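Talk for the new cleaning staff at Okell, December
Notes by Birutė Vītola

Say thank you to Garnet McIntyre for the room. Wait until the people at the back have a chair.

Start with the number: we have 36 small bins in the building. Each one is emptied every evening, also when it looks almost empty. Ask who has done this work before.

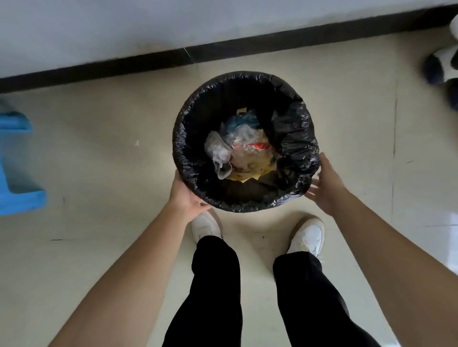
Changing a liner should be slow at first. I want them to learn the order – loosen, gather, tie, lift. Show how the black bag is folded over the whole rim, so there is enough edge to take hold of on both sides. Wrappers and thin plastic bags weigh little, but we still lift with two hands. Let two people try with the bin from the kitchen.

Next: where the full bags go, and the key for the yard. Questions until 4 p.m.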